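Captains should be picked by the players

Opinion — July 22, 2018

Lavness have a new captain, and he found out the same way the rest of us did, from a short notice on the club website. The manager chose him. That is how it works at most soccer clubs, and I think it is the wrong way to do it.
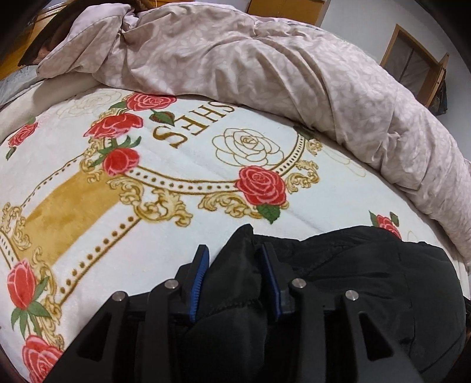
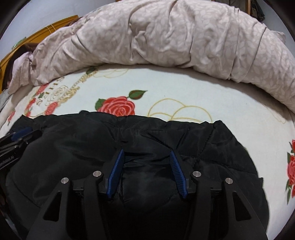
A black jacket on the bed, in both photos.

I have followed Lavness for 20 years. In that time the club has had 7 captains, and every one was named by the manager of the day. Some were good. Two were the manager's favorite from his last job and had been in town less than a month when they got the armband. One of those barely spoke to the back four. You could see it from the stands, where three defenders would hold up an arm for offside and the fourth would be looking at the bench.

The argument for letting the manager choose is simple. He picks the team, he answers for results, and he needs a captain who will carry his instructions onto the field. I understand that. But the manager already has a voice. He has the whole week of training, the team talk and the touchline. The players have one person who speaks for them, and it makes sense that they should decide who that is.

Clollano changed over last November. Their squad voted by secret ballot, and the winner was Nives Colombo, a holding midfielder who had never captained a side at any level. She is not loud. Supporters of the women's team were surprised, and a few were rude about it. She has now led them through a season in which they lost their main striker and still finished well clear of the bottom. I don't claim the vote did that. I do think a squad that chose its own captain was less likely to split when things went badly in the winter.

The usual worry is that players will vote for the most popular person in the dressing room. Maybe they will sometimes. Edem Quaye, who captained Zudotlow for 14 seasons, told a supporters' evening that players know exactly who trains hard and who hides, and that they know it well before the coaches do. I believe him. People who work together every day are usually good judges of each other.

There are details to settle. New signings should probably wait until they have been at the club a few months before they vote. The manager should be able to ask for a fresh ballot once a season, with reasons given to the squad. Lagman tried a vote without either rule and had to run it again after the summer transfers.

I would like Lavness to try it before next season. The new man may well win, and if he does, he will start with more behind him than a notice on a website.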